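Sorting and Storing Small Hardware in the Home Workshop

Apr 13, 2020
By Morenike Ibrahim

Loose screws, washers and fittings take up little space but a lot of time. The system described on this page has been in use in my own shop since March and currently holds 2,754 pieces, of which 2,272 are wood screws and machine screws. The remainder is washers, nuts, wall plugs and hinge pins.

Sort by function first, then by size

Separate wood screws, machine screws, sheet metal screws and drywall screws before measuring anything. Thread type is visible at arm's length. Diameter is not, and sorting by diameter first produces mixed bins that have to be sorted again.

Machine screws should be divided into metric and inch threads. Test each doubtful screw in a known nut by hand. If it binds within two turns, it belongs in the other group. Do not use a wrench for this test. A forced M5 will go partway into a No. 10 nut and ruin both.

Discard any screw with a rounded recess or visible rust at the root of the thread. Light surface rust on the head can be removed with a brass brush.

Measuring length

Flat head screws are measured from the top of the head to the tip. Pan, round and hex head screws are measured from the underside of the head. Mark a scrap of hardwood with lines at 1/4 inch intervals and screw a stop to one end. It is faster than a ruler and can be left on the bench.

Containers

Shallow trays are for sorting. Deep bins are for storage. A tray used for storage collects sawdust, and a bin used for sorting hides the small parts at the bottom.

The storage bins here are the Korurham stacking type, nine to a rack. Shehu bins have the same footprint but a lower front lip, and washers slide out when the bin is pulled quickly. Glass jars are acceptable for brads and pins if they are kept below shoulder height.

Fill bins to two-thirds. A full bin cannot be searched with the fingers without spilling.

Emptying a tray

Tilt the tray along its long axis and pour over a narrow end. Pouring over the long side spreads the parts wider than most bin openings. Ribs on the floor of a tray make flat washers easier to pick up, but grit stays between them. Brush along the ribs, then wipe with a dry cloth.
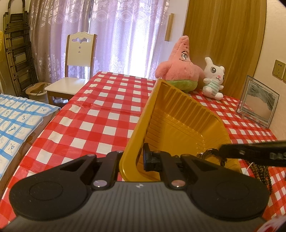

Yellow plastic tray with a ribbed floor and raised sides, tilted.

Wash plastic trays in warm water with dish soap. Acetone and lacquer thinner will soften many plastics and should be kept off the bench during cleaning.

Labels

Write type, diameter, length and drive, in that order. Example: WOOD 8 x 1-1/4 SQ. Paper labels under clear tape last longer in my shop than the Zonetti vinyl ones, which curl at the corners in dry weather. Put the label on the bin, never on the shelf.

Moisture

Place one silica gel packet in each closed bin. Check bins against an outside wall monthly and the others twice a year.

Related pages: Sharpening a Block Plane, Storing Sandpaper Flat, Prodar Drawer Slides: Fitting Notes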